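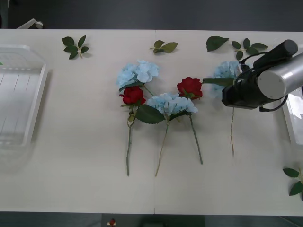 **Skjelbred 색채 평가실 패널 참가자 모집 (6월 개시분)**

Skjelbred 색채 평가실은 저채도 영역의 색 판별 및 색 명명 조사에 참여할 외부 패널을 모집한다. 본 조사의 대상은 흰색에 가까운 색, 즉 명도가 높고 채도가 매우 낮은 색이다. 조사 결과는 실내 마감재 색상표 Clarkance의 개정에 사용된다.

## 1. 조사 배경

현행 Clarkance 색상표는 밝은 무채색 인접 구간의 간격이 일정하지 않다. 청색 방향은 촘촘하고 황색 방향은 성기며, 인접한 두 색을 같은 이름으로 부르는 응답이 청색 방향에 몰려 있다. 1차 조사에는 거의 200명이 참여했으나 조명 조건을 한 가지로만 두었기 때문에 광원에 따른 응답 변화를 분리할 수 없었다. 2차 조사에서는 광원을 변수로 추가하고 동일 참가자의 반복 응답을 수집한다.

## 2. 참가 자격

- 만 19세 이상으로 한국어를 모어로 사용하는 자
- 교정시력을 포함하여 근거리 시력에 지장이 없는 자
- 색각 검사 결과 정상 판정을 받은 자 (검사는 첫 회차에 현장에서 시행)
- 전 회차 출석이 가능한 자

도장, 염색, 인쇄, 조색 업무 경력자도 지원할 수 있다. 다만 경력자는 별도 집단으로 분류되며 선발 인원이 일반 집단보다 적다. 청색광 차단 렌즈나 착색 렌즈를 상시 착용하는 경우에는 조사 시간 동안 무착색 렌즈로 교체해야 한다. 최근 안과 수술을 받은 지원자는 지원서 비고란에 수술 종류와 시기를 기재한다.

## 3. 조사 내용

조사는 6회차로 구성되며 회차당 소요 시간은 50분이다. 각 회차는 암순응 해제, 판별 과제, 명명 과제의 순서로 진행한다.

**판별 과제.** 나란히 제시된 시편 두 장의 색이 같은지 다른지 응답한다. 전 회차에 걸쳐 제시되는 시편 쌍은 429개이며 제시 순서는 참가자마다 다르다. 동일한 쌍이 좌우를 바꾸어 다시 제시될 수 있다. 응답을 수정할 수 없으므로 판단이 끝난 후에 버튼을 누른다.

**명명 과제.** 단일 시편을 보고 떠오르는 색 이름을 자유롭게 적는다. 관용색명, 외래어, 사물에 빗댄 표현을 모두 허용한다. "모르겠음"도 유효 응답으로 처리한다.

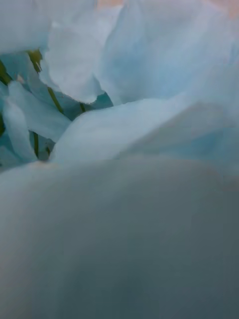 입체 시편 과제는 마지막 두 회차에만 포함된다. 평면 시편과 달리 면의 방향에 따라 받는 빛의 양이 달라지므로, 물체 고유의 색과 음영을 구분하여 답하는 능력을 측정한다. 구겨진 꽃잎이 얇은 종이처럼 겹겹이 포개진 옅은 청백색의 경우, 이를 흰색으로 부를지 하늘색 계열로 부를지가 전형적인 판단 문제에 해당한다. 참가자는 먼저 전체를 하나의 색 이름으로 답하고, 이어서 가장 밝다고 느낀 부분과 가장 어둡다고 느낀 부분에 각각 이름을 붙인다. 세 응답이 모두 같아도 무방하다.

## 4. 조사 환경

조사는 Flodville 본관의 표준광원실에서 시행한다. 벽면은 무광 중성 회색이며 외부 채광은 차단되어 있다. 광원은 주광 계열, 백색 형광 계열, 전구색 계열의 세 종류를 사용한다. 광원 전환 후에는 순응 시간을 두고, 이 시간에는 휴대전화 화면을 볼 수 없다.

참가자에게는 회색 덧옷을 지급한다. 선명한 색의 상의, 반사 소재 장신구, 색이 있는 손톱 도장은 시편에 반사광을 줄 수 있어 제한한다. 시편은 지급된 면장갑을 착용한 상태에서만 만질 수 있다.

## 5. 사례 및 비용

사례비는 회차별로 산정하여 전 회차 종료 후 일괄 지급한다. 단가와 공제 내역은 선발 통지서에 기재한다. 색각 검사에서 기준을 충족하지 못한 경우에도 첫 회차분은 지급한다. 중도 포기 시에는 완료한 회차까지만 산정한다. 교통비는 사례비에 포함되어 있으며 주차는 지원하지 않는다.

## 6. 자료 처리

응답 자료는 참가 번호로만 저장하고 인적 사항과 분리하여 보관한다. 응답 시간과 정답률은 개인별로 통지하지 않는다. 색각 검사 결과는 본인이 요청한 경우에 한하여 서면으로 제공하며, 의학적 진단을 대체하지 않는다. 참가자는 분석 착수 전까지 자료 삭제를 요청할 수 있다.

## 7. 지원 방법

지원서는 Stodari 접수 시스템에서 작성한다. 필수 입력 항목은 다음과 같다.

- 연령대 및 모어
- 렌즈 또는 안경 착용 여부와 착색 유무
- 색 관련 업무 경력 및 기간
- 참여 가능한 요일과 시간대

접수는 매주 금요일 오후에 마감하여 주 단위로 검토한다. 선발 여부는 문자로 통지하고, 시간대별 정원이 찬 경우 대기 명단에 등록한다. 대기 등록을 원하지 않으면 지원서에서 해당 항목을 해제한다. 1차 조사 참가자는 지원서에 기존 참가 번호를 함께 기재해야 하며, 번호를 분실한 경우 접수 시스템의 조회 메뉴를 이용한다.

일정 변경은 회차 시작 전날까지 한 번만 가능하다. 시작 시각 이후에 도착하면 순응 절차를 진행할 수 없으므로 해당 회차는 결석으로 처리한다.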